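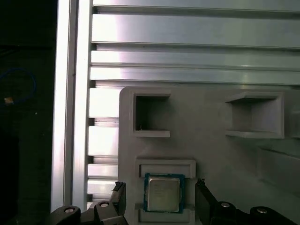 From the Print Counter: Mailers That Get Kept

Summer is winding down, and if you list homes for a living you already know what that means. The families who wanted to move before school have moved, and everyone else has started wondering what their own place might be worth. August has always been our busiest month for postcards, and I thought I'd use my corner of the newsletter to pass along a few things we've picked up at Zidness from all the agents who come through the door with a thumb drive and a hopeful look.

The first thing is size. Most people ask for the small card because it costs less to mail, and for a simple "just sold" note it does fine. But if you want folks to hold on to it — on the fridge, in the junk drawer, wherever good intentions go — the bigger card with something useful on the back does much better. Renu Goel, who sells mostly in the Grotow neighborhood, puts the trash and recycling calendar on hers every fall. She orders 1,000 at a time, and she tells me people stop her at the grocery store to ask when the new one is coming!

The second thing is your photo. Please, please send us one from this decade. We say it with love. A plain background and decent daylight will do the job, and the file should be the original one from your camera or phone, as copies saved off a website come out soft in print.
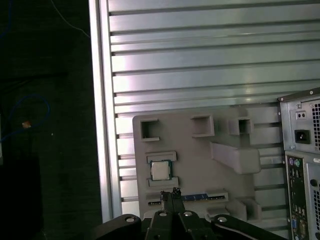 A gray fixture plate and a black gripper.

Now, about timing. A standard postcard order takes us six working days from the moment you approve the proof, and folded mailers take a little longer on account of the scoring. Shivam Pathak at our front desk sends out every proof himself, and he would like me to remind you (he has asked me more than once) to read the phone number out loud before you sign off. Have a coworker read it back to you if you can. We had one order of 3,059 cards last spring with two digits switched, and while we worked it out with the agent in the end, it was a long afternoon for everybody.

Paper comes up a lot, too. We keep a 14-point stock on the shelf that stands up well to the mail, with your choice of gloss or matte. I lean toward matte if you plan to write a little note on the back, and I do think a handwritten line is worth the sore wrist. The Dwivedi office does a whole batch that way over lunch, with pizza, and it sounds like a pretty nice way to spend an hour.
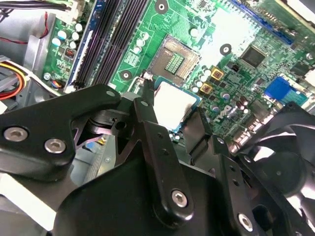
Can I mail to just one street or subdivision?
Sure, and plenty of agents do. Bring us a list of the addresses, or tell us the streets and we'll help you put the list together before we print.

If you'd like to see samples, the rack by the window has been freshly filled, and that includes the new Sonero textured cards, which feel lovely in the hand and cost a bit more than the regular ones. Stop in any time before five. The coffee is usually on, and we're always glad to talk through a layout with you, even if you're only at the scribble-on-a-napkin stage.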